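Dalside Shoe Basket, Teal
Entryway and Wardrobe Storage
Catalogue number 446

The Dalside Shoe Basket is a rectangular open storage tub for footwear, supplied to households, schools and community facilities through the Wuvthorpe equipment catalogue. It is moulded in teal-green plastic with rounded corners and a cut-out handle at each end, and may be carried, placed on a shelf or kept beneath a bench. The basket has no lid.

The range was revised in December under the direction of Wendelin Nägeli, Head of Household Products. The colour and handle position are unchanged from the previous edition, and existing shelf inserts remain compatible.
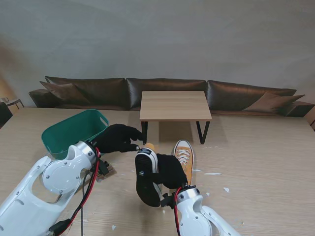 Dalside Shoe Basket, teal, with canvas sneakers.

Recommended use

The basket is intended for everyday footwear such as canvas sneakers, slippers and children's runners. Shoes should be placed in pairs, heel to toe, with laces tucked inside the collar. Boots with a rigid shaft exceed the height of the walls and should be stored upright in the Polishchuk Boot Tray, listed separately.

Heavily soiled footwear should be brushed before storage. Loose grit collects in the corners of the tub and will mark light-coloured rubber. Where several members of a household share one basket, it is advisable to reserve it for footwear in current use and to move seasonal pairs to a closed container.
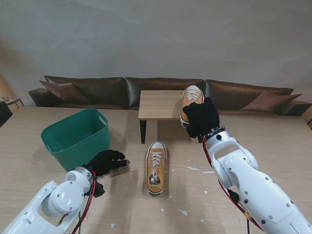

Canvas shoes should be fully dry when put away. After washing, loosen the laces, open the tongue and leave each shoe to air at room temperature. Placing footwear directly against a heater may discolour the white rubber of the toe cap and sole.

Care of the basket

Wash by hand in warm water with a mild detergent and dry with a soft cloth. Do not use abrasive powders or solvent cleaners. The basket is not suitable for the dishwasher. A soft brush may be used to clear dried mud from the handle openings.
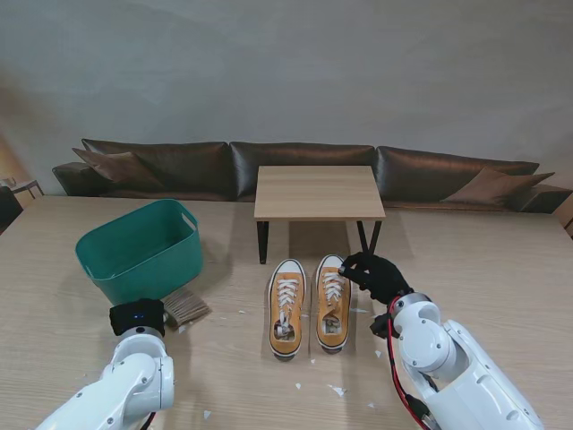

Brushes are not included with the basket and should be ordered under Shoe Care, where the Grokon range is also listed. Laces, insoles and replacement shelf inserts appear in the same section.

Ordering and returns

The basket is sold individually or in sets of 2. Institutional customers may place a standing order through their regional office. Unused items may be returned within 90 days of delivery, accompanied by the original packing slip. Orders exceeding $4000 are delivered without a freight charge. Colour may vary slightly between production batches, and customers requiring a uniform colour should place a single order.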